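Teaching by hand vs. remote, what's working for you?
Forum > Robot Learning > Demos and Teleop

solderpuddle
Started recording lid pickups this month on our Posley arm. One flat plastic lid, one mat, pick it up and set it down somewhere else. I did the first 50 by grabbing the arm and walking it through, and my hands kept drifting into the wrist camera view. Then I switched to remote control with the Olano app and now every demo takes me forever, because I hover and hover before I commit.
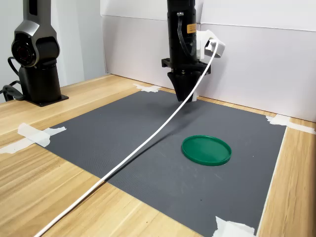 Anyway, I want to get to 400 before I train anything. Should I mix the two kinds or toss the hand-guided ones?

mudflap_88
Toss them! I mixed mine back in February and the policy did this weird little stall halfway down.

kestrelbay
Disagree with mudflap. I kept both in a set of 2,582 and the hand-guided ones were my smoothest by far. Crop the camera view and keep them.

mudflap_88
Sure, with 2,582 you can get away with a lot. With 50 out of 400 I wouldn't.

tinroofpete
The hovering is what I'd worry about. It learns to hover too. Do 6 throwaway runs before you hit record, and move the lid every time or it'll just memorize the spot.

solderpuddle
Ugh, I've been putting it back in pretty much the same place. OK, redoing those tonight. Is Vanitum any good for trimming the slow parts?

kestrelbay
It's fine, just don't trim the approach.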